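April
By a staff writer, Sodley

The clothing swap that has been running out of the old seed store on Cruzado Street will keep its doors open through the summer, after the town of Sodley agreed to let the group stay on at the same rent it has been paying since last fall. It's welcome news for the many families who have come to lean on the place, and for anybody who has ever stood in front of a closet full of outgrown things and wondered where on earth to take them.

The swap, which goes by the name Pinia, started out as a couple of racks in a church hallway and moved to Cruzado Street when the hallway got too crowded to walk through. The idea is a simple one, and it hasn't changed. You bring what you no longer need, you take what you do, and no money changes hands at any point along the way. People who have nothing to bring are just as welcome as people who arrive with a full trunk, and the sign on the door says so in letters big enough to read from the bus stop.

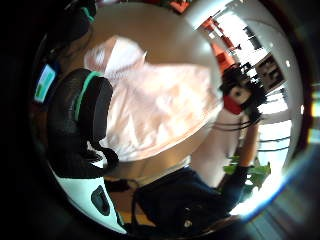

A soft pink cloth, with all its folds and creases.

More than 2000 pieces found a new home over the winter, according to the group's own notebook, and children's things made up the biggest share of them. Snow pants went quickest, as you might expect in a town where the sledding hill is the main attraction from December on, and there was a long stretch when the group couldn't keep a pair of small mittens on the shelf for a full afternoon. Adult coats did nearly as well. Neckties, on the other hand, have been slow, and anyone with a wedding coming up is warmly encouraged to stop in and look through the box, which is a deep one and has some real beauties toward the bottom.

The town had been weighing whether to put the seed store up for sale, and for a while this spring it looked as though the swap might have to pack up and start the hunt for a new home all over again. A petition left on the counter of the Skamlow bakery picked up 1000 names, a fair number of them from out in the county, and when the question came up at the town meeting the line of people waiting to speak went out the door and down the steps. 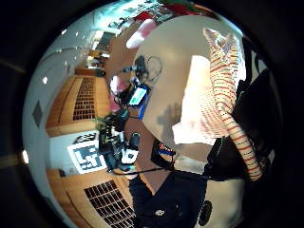
Most of those who spoke talked about their children, and how fast they grow, and what a new pair of winter boots costs these days. One woman brought the very same blue raincoat that her three girls had worn in turn, and said she was there to hand it in for the next family as soon as the meeting let out. The vote, when it came, took hardly any time at all.

Under the new arrangement the swap has the building for 6 more months, with a chance to renew in the fall. The group plans to use the time to put in better lighting at the back, where the men's pants are and where it can be hard to tell navy from black, and to fix up the side ramp so that strollers can get in without a struggle. There will also be a mending table one evening a week, with needles, thread and plenty of spare buttons, for anyone who would like to learn how to turn up a hem or close a hole in a sweater. Beginners are more than welcome and there's no need to sign up ahead of time.

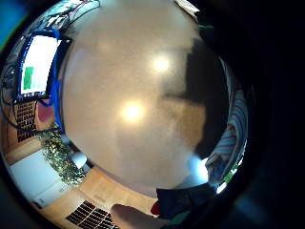 Smooth, rounded and cream-colored, with the light on it.

Clean clothing and bedding in good shape can be dropped off at the Cruzado Street door until 5 p.m. on any day the swap is open. The group asks that bags be tied shut and that pockets be checked first, a set of house keys having spent most of March on the hook by the register.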